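Shiela Rivera
Old blocks, white table, a thread 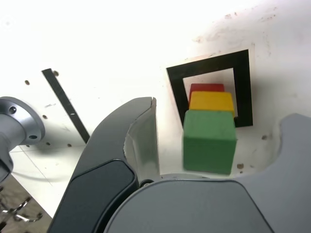 Hamilton, Ont., 2019-09-17

1/ Green, yellow, red. I've been sorting through the wooden cubes we use for the sorting and lining-up games, and I said I'd write down what I do with them, so it's going in a thread.

2/ The full lot is 407 cubes. They came in over a few years from different places. Most are Pateck, a good number are Clotix, and the rest came in a biscuit tin from a garage sale in August with no maker on them at all.

3/ They don't all match. A Pateck green and a Clotix green are different greens if you put them side by side. For building towers it makes no difference. For colour games I keep each make in its own tub.

4/ The black square outline is what we call the house. It's a thick black line on off-white paper with a plain white middle. You lay it flat on the table and that's your setup done.

5/ The first game is just a row. Green in front, yellow behind, red behind that. The child looks along the row from the green end, then goes around to the side and looks again. From the front you only get a bit of the yellow and a thin strip of the red.

6/ Four-year-olds find this very interesting. A lot of them will say the red one is smaller. Let them say it. Then they walk around and check.

7/ Second game is in or out of the house. Red is in. Yellow is in. Green is over the line, so is it in or out? I've had that argument go on for most of a morning. I don't settle it for them.

8/ Someone asked if the line should be thinner so it's easier to judge. I tried one drawn with an ordinary marker and they lost track of it under the cubes. Thick is better.

9/ About scuffs. The green one has some, and so do plenty of the others. I don't throw out a cube for scuffs. I throw it out for splinters, cracks, or paint coming away in flakes.

10/ So far 97 have gone out on those grounds, nearly all of them from the biscuit tin. The colour was lifting at the corners and I wasn't going to repaint them.

11/ Cleaning – damp cloth, a drop of dish soap, wipe, then dry with a tea towel straight away. Don't soak them. I soaked a batch once and the edges went furry.

12/ The table is another story. White shows everything. There are brown speckles and smudges on it and a brownish smear near the paper, and I've been at it with baking soda more than once. If anyone has a method that works on a white tabletop, please reply.

13/ Reply from a neighbour is to try the Ovano paste. I have a jar somewhere. Will report back.

14/ For storage I was using one big bin, which meant tipping the lot on the floor to find a red. Now it's shallow tubs, one colour and one make to a tub, with the lids off during the day. Pack-up takes around 4 minutes if everybody helps.

15/ The paper houses get tired quickly. I keep spares in a folder and bring out a new one when the old one curls. I tried laminating one and the shine from the window made it hard to look at, so I went back to plain.

16/ A few people have asked about the Ševčík cubes. I've only handled a friend's set. Nice weight, a bit bigger than mine, and they don't line up properly with the others. Fine if you're starting from nothing.

17/ If you're starting from nothing, you don't need 407 of anything. Three cubes and a sheet of paper with a square on it will get you through both games above. Add blue when they're bored.

18/ Still to do: the yellows. I've got two tubs of them to go through and I'm leaving that until tomorrow – my eyes have had enough of yellow under this light.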